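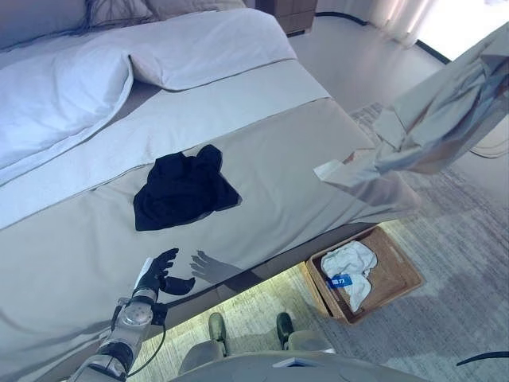
Let the Guest Keep the Same Towel

2022-12-10

In October I stayed four nights in Triltholm, in a hotel of 97 rooms. Every morning I hung my towel on the hook, as the small card asked me, and every evening I found a new one. The card said that the hotel cares for water. I believe the person who wrote it. But the person who cleans has a list, and on the list is written "change all."

My opinion is simple: the guest should ask for clean linen, and without asking there should be no change. At home I do not wash my sheets after one night, and I sleep very well.

Some people say that a guest pays for comfort. I agree with this. In Bruvberg I paid much less, they changed the bed only when I left a note at the desk, and I missed nothing. The cleaner there had time to repair the window handle — this was for me a bigger comfort than a fresh pillowcase.

Hotels are afraid of bad reviews, I understand it. Still, I would like to see one hotel in Dudevbridge try it for a winter and publish its laundry bill.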